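Course in Service Robotics, Unit 6
Notes after the visit to the Ilmont demonstration rooms

These notes are for all students of the course, also for those who could not travel to Zollberg in February. Please read them before the exercise session. The questions at the end are to be prepared in writing, one page is enough.

1. The place

The Ilmont rooms are on the ground floor of the old school for hotel trades in Zollberg. In former times the pupils learned there to make beds and to lay tables, and several rooms are still furnished in this way. For our subject this is a lucky thing. A laboratory is usually tidy and well lit, and the robot meets the same table every day. A bedroom has a carpet, furniture with legs, bedding that hangs down, and a lot of small things which nobody has placed with a plan.

The open day started at 10 in the morning with a short talk, and then the groups went from room to room. Our group had 54 persons, so we were divided in two halves. The second half saw the kitchen first and the bedroom after the lunch.

2. The task in the bedroom

The task is called "floor pick-up" in the programme. The robot has two arms. It must collect the rubbish from the carpet and put it in a small wastebasket. The control software is named Muli, and the part which decides where to grasp is named Kerka. You will meet both names again in Unit 8.

For a person this is work of two minutes and needs no thinking. For the machine we can separate four problems:

Finding. A white tissue on a pale carpet gives little contrast. Shiny strips on the floor reflect the light, and a reflection can look like an object.

Deciding. Is the thing rubbish or does it belong to the guest? A crushed can is an easy case. A slipper is a difficult one, because it lies on the floor in the right way and still it may be for throwing away.

Grasping. A wrapper is soft and flat, a can is stiff and can roll, a thin stick offers almost nothing to hold.

Releasing. The wastebasket is light. If the hand touches the rim, the basket can move or fall.
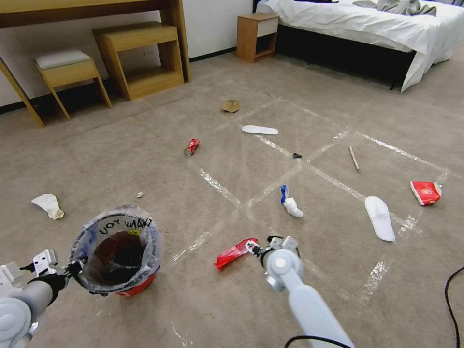 Fig. 1. Floor pick-up: the left gripper holds the rim of the wastebasket, the right one is lowered beside a red wrapper.

Please look at the division of work between the arms in Fig. 1. In the lecture we called this an asymmetric two-arm task: one side fixes, the other side manipulates. When the basket is held, its position is known from the joint angles of the arm, and the camera has one thing less to search. The price is that the holding arm is not free, and the reach of the robot becomes smaller on this side.

3. Remarks on grasping

In the talk it was said that the grasp collection behind Kerka contains 3,403 single attempts, of which 139 were made with crumpled paper. You see that paper is a small part. I would ask you to think if this is enough, when paper is so common on a real floor.

For low objects the fingers must come very near to the carpet. If they come too low, they press into the pile and the force sensor reports a contact which is not the object. If they stay too high, they close over the thing and catch only air. With a table this is simpler -- the surface is hard and its height is constant.

A second point is the hand after the release. Light material likes to stay on the finger, especially thin plastic. A program which counts the opening of the hand as success will then make a mistake. It is better to look again into the basket, or at the hand, before the next object is chosen. 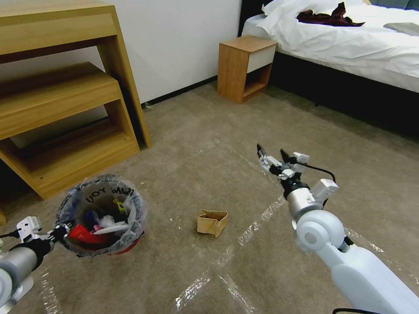
Fig. 2. The lined wastebasket with tissues and other items in it, and a crumpled piece of cardboard on the carpet.

The piece in Fig. 2 stands on its edge. This is good for a grasp from the side and less good for a grasp from above, so the orientation of the wrist matters more than the width of the opening. Compare with the flat insole in Fig. 1, where an edge to take hold of is hardly offered.

4. To prepare

a) Choose three objects from Fig. 1 and write for each the direction of approach you would use, with a reason.

b) Describe how the robot could check that an object has really arrived in the basket. Use only sensors we have treated until now.

c) Should the basket be held during the whole task, or only at the release? Give one argument for each side.

The programme sheet of the open day lies in the course folder, together with the plan of the rooms.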